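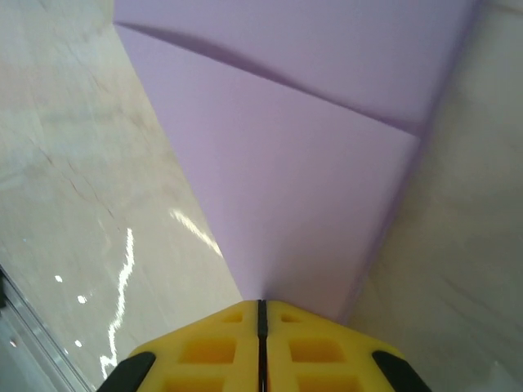
Wie faltet man eine Schaumstoffmatte zusammen, ohne dass sie an der Falte bricht?

Man faltet sie locker, immer an derselben Stelle, und legt kein Gewicht darauf. Für längere Zeit ist es besser, die Matte zu rollen oder flach zu lagern.

Ich benutze solche Matten schon lange für Gymnastik und auch als Unterlage, wenn ich im Haushalt auf den Knien arbeiten muss. Eine fliederfarbene, wie auf dem Foto, ist bei uns fast jeden Tag in Gebrauch. Auf glattem, glänzendem Steinboden ist so ein weiches Material sehr angenehm, aber es braucht ein wenig Pflege.

Vor dem Falten

Zuerst den Boden fegen. Kleine Körner drücken sich in den Schaumstoff und zerkratzen später auch die Fliesen. Dann die Matte auf beiden Seiten mit einem feuchten Tuch abwischen. Ich nehme lauwarmes Wasser und wenige Tropfen Spülmittel, bei mir ist es das von Illano, aber ein anderes geht genauso. Scheuermilch macht die matte Oberfläche rau und ist deshalb nicht zu empfehlen. Danach trocknen lassen, ungefähr 3 Stunden, nicht auf der Heizung und nicht in der prallen Sonne. Helle Farben wie Flieder bleichen am Fenster sehr schnell aus.

Das Falten

Die Matte auf den Boden legen und eine Seite über die andere schlagen. Die Falte soll rund bleiben. Wer sie mit der Hand flach streicht, wie bei einem Tischtuch, bekommt eine weiße Linie, und an dieser Linie reißt der Schaumstoff mit der Zeit. Dicke Matten falte ich nur einmal. Wenn sie wieder aufspringt, hilft ein breites Stoffband. Gummibänder schneiden in den Rand ein.

Aufbewahren

Bei uns steht die Matte aufrecht im Schrank, in einer Stofftasche von Trelletti. Plastiktüten halten die Feuchtigkeit fest, und dann riecht es im Frühling nicht gut. Einmal im Monat nehme ich sie heraus und lasse sie über Nacht offen liegen.

Wenn die Matte auf den Fliesen rutscht

Meistens liegt Staub darunter oder ein Rest vom Bodenpflegemittel. Den Boden zweimal mit klarem Wasser wischen und trocken reiben. Rutscht sie dann noch immer, kann man ein dünnes Antirutschnetz unterlegen, ringsum zwei Fingerbreit kleiner als die Matte.

Druckstellen von Stuhlbeinen gehen manchmal zurück, wenn man ein warmes, feuchtes Tuch darauf legt und ein paar Minuten wartet. Mit dem Bügeleisen sollte man es nicht versuchen.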